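## 4. Sorting the markers into the bins

Okay, you've got the table cleared and the labels printed, so now comes the part I like best. I do this whole section sitting down with a coffee (lid on, please, because I've lost a label sheet that way).

1. Pull three bins off the stack and stand them in a row, long sides facing you. I use a yellow, a blue and a peach, but any three colors you can tell apart will do.
2. Push them together until they touch. Gaps are where pen caps go to hide!
3. Lay your highlighters down flat in front of the bins before you put a single one away. You want to see the colors side by side.
4. Test each one on scrap paper. Two strokes, and if the second one is streaky, out it goes.

**Note:** Lay them down, don't stand them on end. Mélanie Caron likes hers upright in a mug and we've agreed to disagree, but the tips do dry out faster cap-up - at least mine always have.

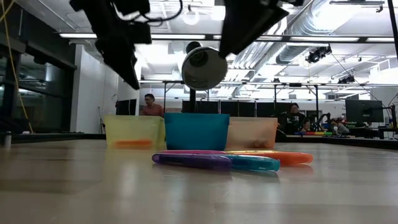 5. Decide what each bin is for and stick to it. Mine go highlighters, pens, then odds and ends, left to right. If you're left-handed like Tanner Leclerc, flip the order so the one you grab most is on your good side.
6. Drop the markers in with all the caps pointing the same way. It looks fussy, I know, but you'll spot a missing cap right away.
7. Stick the label on the short end, a finger's width below the rim. The see-through bins can get by without one, but a solid one really can't - I went a whole June digging through mine for staples that were in the drawer.

**Caution:** Don't fill past the rim if you plan to stack. The bins flex more than you'd think, and the bottom one will bow out and jam in the shelf.

**Caution:** No rubbing alcohol on the clear plastic. I clouded one of mine for good. Warm water and a drop of dish soap gets ink off fine if you catch it the same day.

When all three are full, slide them back as a row and go on to section 5 for the drawer inserts.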